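Hand-held gripper demos: how many rooms vs. how many demos per room?

Asked June 20, 2020 by plutix_margareta

Trying to reproduce the pick-and-place result from the Lemuvik writeup (the one where a policy trained only on hand-held gripper demos gets run on an arm it never saw). I have 3,338 demos so far. Nearly all from 7 rooms. Training loss looks great, held-out demos from the same rooms look great, then a new room and it falls apart. Goes for the wrong object, or closes a couple inches short.

The paper says spread matters more than total count but I can't find where they say how they split it. Do I keep going in the rooms I have or start over somewhere else? Also is it OK to leave the table as messy as people keep it, or should I clear it down to the target objects first? Been clearing it so far.

Typical table from the newer batch, after I stopped clearing: 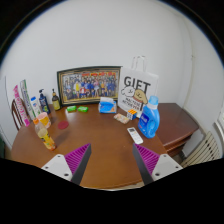

Round table, household stuff left out. Both fingers in view at the bottom.

Any numbers welcome, even rough ones. Thanks
- Margareta Sandu

Cornel Pascu

Stop adding to the 7 rooms. We did the same thing at Gallham and wasted most of August on it.

What we ended up with: 50 demos per room, then move. Past that the curve on unseen rooms was flat for us. Went from 7 rooms to 14 with the same total number of demos (threw out a lot of the old ones, at random) and the new-room success went up right away. Didn't touch the network at all.

Leave the clutter. If you only train on cleared tables the policy learns "the thing on the table" and not "the soap". Your table is fine for this, a couple of bottles and two toothpaste boxes near each other is exactly where ours used to pick wrong. Swap which object is the target between demos, same layout, so it has to use the task label.

Closing short is a different problem I think. Check the time offset between your images and the gripper width signal. Ours was late by a few images and the fingers learned to close early. Fix that before you collect anything else or you'll be redoing it.

One more thing, split your held-out set by room. Holding out random demos from rooms you trained on tells you next to nothing, thats why yours looks great.

tavares_lab

Agree w/ above mostly. Not sure on the 50, depends on the task. For drawers we needed more, for soap and cups less.

Also shiny tabletops. We had trouble with reflections, the policy did ok on matte tables and got worse on glossy ones. Get a few of each. Vary the lamp too if there is one.

plutix_margareta

Offset was it for the closing short!! Shifted the width signal and re-ran on the same data, much better. Wrong object still happens. Starting on new rooms now, will split by room and post the curve when I have it.

someguy_arm

just use more augmentation, worked for me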